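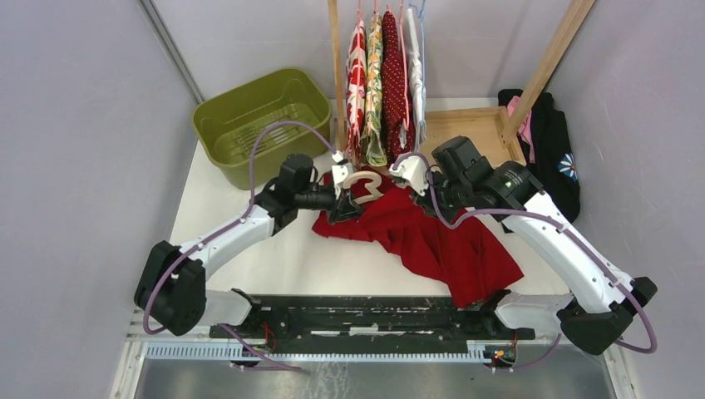

Photo: Bongani Shabalala / Sostgate

Hanging clothes: your questions, answered with some doubt

We get a lot of mail about hangers, racks and baskets, most of it from people who have been sold something. Our answers are below. We haven't been paid by any hanger company, and after reading this page none is likely to offer.

Do I need matching hangers?
No. The claim is that a matching set makes a closet "calmer." What it makes is a receipt. A beige plastic hanger and a light blue wire one will both hold up a shirt. Wire is fine for light cotton and poor for anything heavy, and that is most of what there is to know. Bongani replaced 20 mixed hangers with the Tundano slim set in June and has gone back to the old ones for his coats.

Should the hanger go in through the neck or from the bottom?
From the bottom, if the neck is tight or knitted. Pushing a hanger down through a small collar stretches it, and no amount of steaming puts it back the way it was. With a button front, open the top two buttons and do it however you like.

Is it easier to lay the garment flat first?
Sometimes. A crumpled dress spread out on a clean surface is simpler to get onto a hanger than one dangling from your fist, mostly for slippery fabric. For a plain T-shirt it's a wasted step. Find the shoulders, put the hanger in, move on.

Do I have to sort by color?
You can. We've never met anyone who kept it up past a month. Florals ruin the system anyway – where does a red-and-white print go, with the reds or the whites? Sort by what you wear most and put that at the end you can reach.
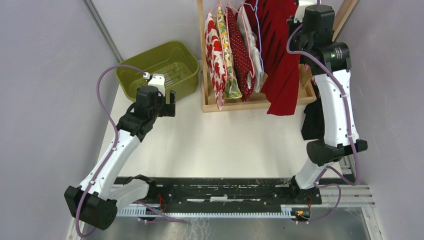
3 min read

What is the basket for, if everything ends up on a rack?
A basket next to the rack gives you a place for whatever is waiting for a hanger. A deep plastic one with slots in the bottom lets some air through, though we wouldn't leave damp towels in it overnight on the strength of that. If yours is never empty, a bigger one won't help. You'll fill that too.

Wooden rack or metal?
Either. Wood looks nicer in a bedroom and we have no other strong case for it. Check the joints before you buy. The Woldemariam rack we tried came with a stated limit of 80 pounds, and it leaned at well under that, so treat the number on the box as a hope. A slanting brace is worth having.

How far apart should things hang?
Far enough that you can pull one out without dragging its neighbor along. People ask us for a measurement and we don't have one. A rod that's packed tight will put the creases back into whatever you just ironed.

Does the Flulter spray replace ironing?
Not on linen, not on a proper cotton shirt. On a soft knit it did what a damp hand does. We asked 73 readers who had bought it, and 20 said they would buy it again.

Which way should the hooks face?
All the same way, with the open end toward the back of the closet. We expected this to be nonsense and it does make it quicker to grab an armful on moving day.

Can I send in a question?
Yes, through the contact page. Please tell us the fabric. "My top has gone funny" is hard to work with.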